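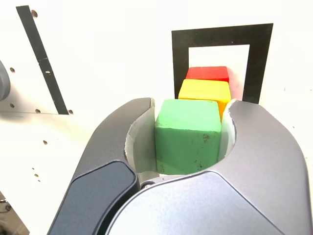 Deming Jin来信问：积木表面有零星的褐色、红色小点，算不算不合格？上一版检查表只写了“表面清洁”，各班执行不一，有的整批退回，有的照收。

答复并入本版第2.4条。以下为修订后的检查表全文，批注列在各条之后。

活动室积木类教具安全检查表（Sanmont分园，4月修订）

适用范围：单色方形积木、配套底板及方框、收纳盒。供应来源为Nijs和Dadeo两家，检查标准相同，不分别列表。

一、台面与摆放区

1.1 台面平整，无翘边，无外露钉头。
结果：合格。

1.2 浅色底面与深色方框贴合，四角无脱起。
结果：合格。
批注：检查时用指腹沿框边推一圈，推得动即按不合格登记。目测不能代替手检。

1.3 摆放区靠墙一侧无插座、无悬挂物。
结果：整改。
批注：东墙插座缺保护盖一个，已报修，复查前该侧不摆教具。

二、积木本体

2.1 棱角已倒圆，无毛刺。
结果：合格。
批注：逐块检查六个面和全部棱边。抽检不适用于本条。

2.2 无裂纹、缺角、分层。
结果：不合格2块，已隔离。
批注：两块均为缺角，缺口处有锐边。不得打磨后继续使用，按报废处理。

2.3 颜色清晰可辨，绿、黄、红三色在室内灯光下不混淆。
结果：合格。
批注：顶面受光后颜色偏浅，侧面偏深，属正常现象。判断褪色时取同一朝向的面对比，不要拿一块的顶面去比另一块的侧面。

2.4 表面斑点。（本版新增）
判定办法：
先用干布擦拭。能擦去的记为附着物，清洁后合格。
擦不去的，用微湿白布按压30秒。白布染色的，记为掉色或污染，隔离。
白布不染色、斑点不突起、触摸无颗粒感的，记为材料自带，合格，备注栏写“斑点”。
斑点处起皮或发软的，一律隔离。
批注：Deming Jin所提的情况按此办法逐块判定，不再整批退回。仅凭照片不作结论。

2.5 尺寸。单块须不能整体进入小零件试验筒。
结果：合格。
批注：试验筒编号106，筒口有轻微磨损，不影响本次检查，下次采购时一并更换。

2.6 气味。开盒后无刺激性气味。
结果：合格。
批注：新到货先开盖通风一天再查本条。

三、排列与堆叠

3.1 纵向排列时，前后块不压框边。
结果：整改。
批注：后排压住框边会使前排倾斜，拿取时容易带倒。两个班存在此问题，已当场调整。

3.2 堆叠高度不超过3层。
结果：合格。
批注：有家长建议放宽，本版不采纳。现用底板没有防滑层，更换底板后另行评估。

3.3 相邻摆放区之间留出通道，教具不越线。
结果：合格。

四、收纳与标识

4.1 收纳盒盖铰链完整，合盖不夹手。
结果：不合格1只。
批注：铰链销缺失，盒体停用。盒内积木已转入备用盒，标签同步更换。

4.2 标签与盒内数量一致。
结果：整改。
批注：台账登记642块，实点少3块。中班柜底找到1块，另外2块未找到。台账在下次盘点前不改数，差额写入备注。

4.3 隔离品单独存放，外标“停用”，不与在用教具同柜。
结果：合格。

五、清洁记录

5.1 每日活动结束后干布擦拭，每周用中性清洁剂擦洗一次。
结果：合格。
批注：小班记录有两处漏签，已由当班人员说明，不补签。

5.2 擦洗后晾干再入盒，不得曝晒，不得用热风吹。
结果：合格。

遗留项：1.3保护盖，3.1两班复查，4.1收纳盒更换，4.2数量差额。
复查时只填遗留项，其余各条沿用本次结果。2.4条试行一个月，各班对判定办法有异议的，写在Porken登记簿“教具”一页，注明班级和积木颜色。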